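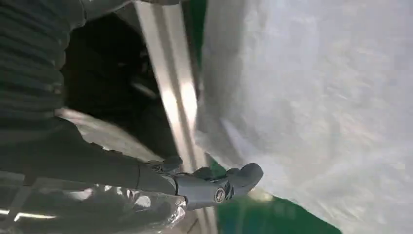 A gray segmented hand at the end of its dark forearm.

Tape buyers look at adhesion first and at the liner last. At Zorketti, a converter of double-sided tapes for sign makers and shoe plants, that order was reversed two years ago after a run of complaints about one product.

The tape was a tissue-backed acrylic sold in 52 mm rolls. It stuck well. The trouble was the release paper, which curled in damp storerooms and tore when operators peeled it at speed. One shoe plant sent back 1096 rolls in July.

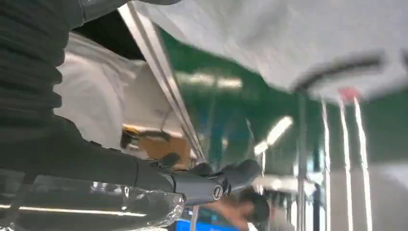

By the Materials Desk, Maruvent

Zorketti tried a heavier paper first, then a film liner from Hamada. The film cost more but lay flat, and it came away in one piece even on long strips. The adhesive stayed the same.

Slitting had to change too. Film needs a sharper blade and less tension on the rewind - too much and the rolls telescope in the carton. The slitting crew ran 1170 rolls before the settings were fixed.

Paper is still offered for short jobs and hand work, where it tears cleanly against a ruler. Buyers who store stock for months should ask for film, and keep the rolls flat in their bags until use. Veltarel, which distributes both versions, marks the film type with a blue core.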